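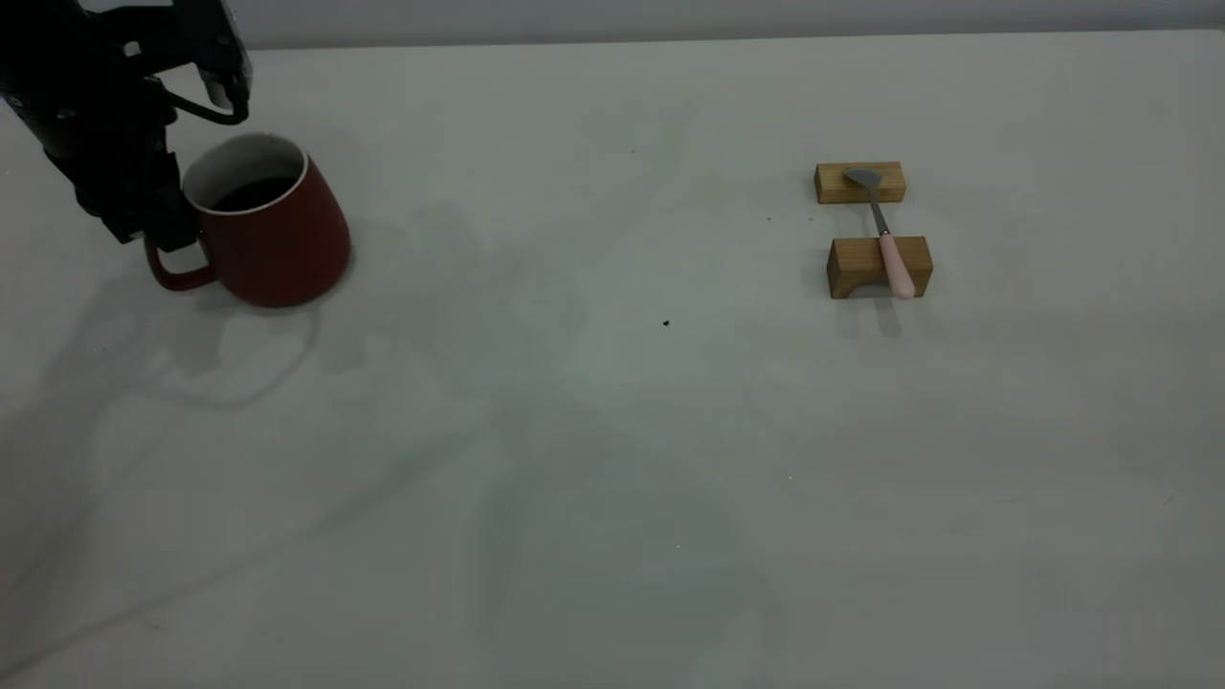

Robotics Lab, Unit 8: Stir task
Tutor: Teodora Ristić. Marking: Kha Bạch

What you're programming: arm picks the spoon up off the wooden blocks, gets it into the mug, stirs, lets go. Same mug and same blocks for every group, pls don't swap them for your own.

Before you start
- Home the arm. Every time, even if the last group says they did.
- Speed cap is 400 in the Disum panel. Leave it.
- Spoon handle toward the front edge of the table.
- Keep feet and chairs off the cables under the table.
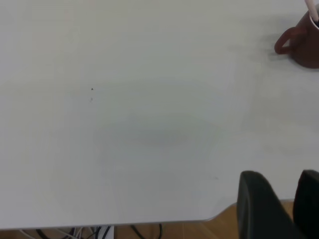 Approach height is where most groups lost marks last year. Come in high, go over the rim, then down. If you come in sideways you'll catch the mug handle and the whole lot goes over. Write your rim clearance in the log, in centimetres, not "looks fine".

Grip: start at 68 and work up. Too much and the spoon twists in the fingers. Check teh wrist view before you close, then again after.

Runs
1. Dry run, no spoon, fingers open.
2. Pick and hold only. Count to 10, put it back across both blocks.
3. Full run. Log it even if it fails, failed runs still get marks.
4. Wrist camera check: save one still from a slow move and one from a fast move, compare the blur.

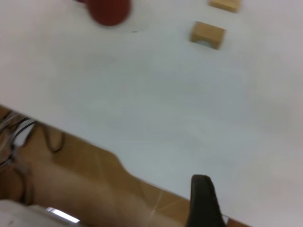
Hand in
Log sheet plus code, one per group, to Kha by 29 August 2026. Name the file with your group colour. Late ones go thru Teodora.

Reading: Trunda chapter on grasp planning, skip the maths at the end for now, we'll do it in October.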